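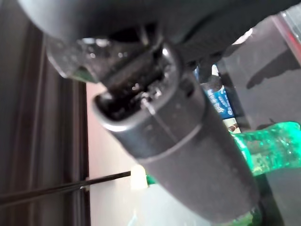
Kikatham Shelf: drinks and packets, README

Kikatham Shelf is a collection of pictures and notes about packaged goods on shop shelves, mostly bottled drinks. It was prepared by Evaristo Colombo for the Ulanetti project. Please read this file before you use the notes.

Contents

The folder "shelf" holds 600 pictures. The folder "notes" holds one text file for each picture. In 313 of them the label text was written down by hand. The others have only color and type of package.

How the notes are written

One line is one item. The order of the fields is: package, body color, cap color, label color, text. If a field cannot be read, we write "unknown" and we do not guess. A brand is written only when its letters are readable.

bottle; dark brown; dark; blue; unknown
bottle; green; yellow; unknown; unknown
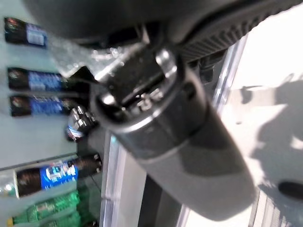
Dark bottles with blue labels, and green bottles at the lower left.

For bottles that look the same, each one receives its own line, also when it is partly hidden.

Known problems

Green was noted as "green" or "emerald" in the first 16 files. Please treat both as the same color. In 57 files the cap color is missing, and I will complete them in July.

Version 2 corrects the spelling of label text. The old notes are kept in "notes_old". Corrections can be sent to Evaristo Colombo at Brandetell, with the file name in the subject.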